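Entering the Sivura jingle contest

July 25, 2025

So I have been entering contests again. I swore off them last December after the Sikden soup fiasco (I wrote 600 words on why their noodles changed my life, and they drew a winner out of a hat), but then Sivura put a little card in with my laundry soap asking for a jingle, and I was a goner before I'd even put the groceries away.

The rules: two lines, must rhyme, must have the name in it. Have you ever tried to rhyme Sivura? I walked up and down the kitchen saying it out loud. Bravura! Tempura! I got stuck on tempura for most of an afternoon, and there is no good way to get from fried shrimp to clean towels, believe me.

My mother was the one with the gift. She won a toaster from Tonik with a poem she wrote on the back of a phone bill, and a ham one Easter, and once a check for 300 dollars that paid for all our school shoes and a new muffler. She kept her entries in a recipe tin, filed right behind the pies. I still have the tin. Her handwriting got bigger when she thought she had a good one, so you can flip through and spot her favorites before reading a word!

Anyway, I mailed off my entry with two days to spare. The grand prize is a trip to Gál, and I had to look that up, but second prize is 525 dollars and I'd take that any day. I'm not going to post my jingle until they announce, in case one of you turns out to be competition – you know who you are. I will say that bravura made the cut.

Next up is a cookie company that wants a name for their new flavor. It's oatmeal with something in it, and the form gives you almost nothing to go on. If any of you have won a naming contest, tell me how silly you went. My first three ideas all sound like racehorses. 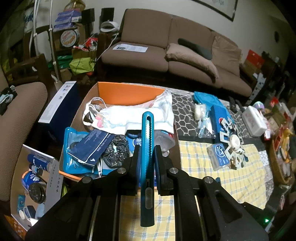
Teal box cutter, open box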